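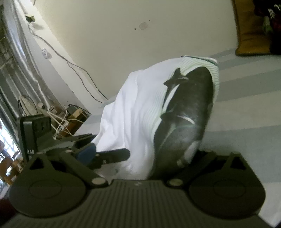 Skoltasel Student Manipulation Project
Progress report to the Leemans education fund, second reporting period

1. Status

The project is on schedule in data collection and behind schedule in model training. Work package 2 (cloth handling with hand-held grippers) is complete except for the final review of recordings. Work package 3 (training and bench tests) started in October, later than planned, when the computer allotted to the class was still in use by another course. Spending is within the approved budget. No change to the end of the project is requested.

2. Work carried out

The class is divided into eight student teams. Each team signs out one hand-held gripper with its camera and records short demonstrations at home or in a dormitory room, following a shared task sheet. The task sheet for this period covered printed T-shirts, pillowcases and dish towels on a bed. Three operations were recorded: lifting from a flat start, laying out, and folding in half.

Rooms were deliberately left as they were. Recordings from the first period had been made on a single gray table in the teaching lab, and the resulting model failed as soon as the table was covered. The teams were therefore told to keep patterned sheets, ordinary curtains and household items where they normally are, and to note only the type of cloth and the light source.

The teams submitted 1907 demonstrations. After review, 1813 were accepted. The remainder were rejected for one of the following reasons:
– camera tracking lost during the lift
– fingers closed on the sheet together with the garment
– recording started after the first grasp
– duplicate upload

The second reason was the most frequent. Striped sheets caused most of these cases. Thin fabric lying on a soft mattress gives little resistance, and students closed the gripper too low. A revised instruction (approach from the edge, tilt, close, pause, lift) was issued by Iresha Amarasinghe halfway through the period, and rejections for this reason dropped in the later uploads.

3. Software

The review tool, Brotuslow, was written by two students and is now used by all teams. It plays each demonstration next to the gripper opening width and lets the reviewer mark the start and end of the grasp. Marking by hand remains slow. An automatic first guess for the grasp point was added late in the period – it works well on towels and poorly on large white garments, where the edge is hard to separate from inner folds.

Of the accepted demonstrations, 1301 have been marked and converted to the training format. The others are queued.

4. Training and bench tests

One training run was finished, using towel recordings only. The model was tested on the lab arm, Sasow, with towels that do not appear in the recordings. It reached the cloth reliably but often released too early during the fold. The cause is not yet known. A timing offset between the camera and the gripper width signal is suspected, and Ilse Vermeulen is checking this with a blinking light and a set of open-close cycles.

No garment tests have been run.

5. Equipment

One gripper was out of service while a worn linkage screw was replaced. Spare screws were bought from the consumables line. Two camera batteries no longer hold a full charge and will be replaced from the same line.

6. Teaching

Each team gave a short oral review of another team's recordings. Grading was based on the consistency of the marks and the quality of the written notes, with no credit for the number of uploads. This rule was added after several teams submitted large batches of nearly identical lifts in the first period. Notes are still uneven, especially on lighting.

7. Next period

Finish marking the queued recordings. Correct the timing offset if confirmed and repeat the towel run. Train on shirts and pillowcases, then test on the lab arm with a patterned sheet over the table. The remaining equipment funds are held for a second set of gripper fingers, to be ordered once the shirt tests show whether the present ones are too thick to get under a hem.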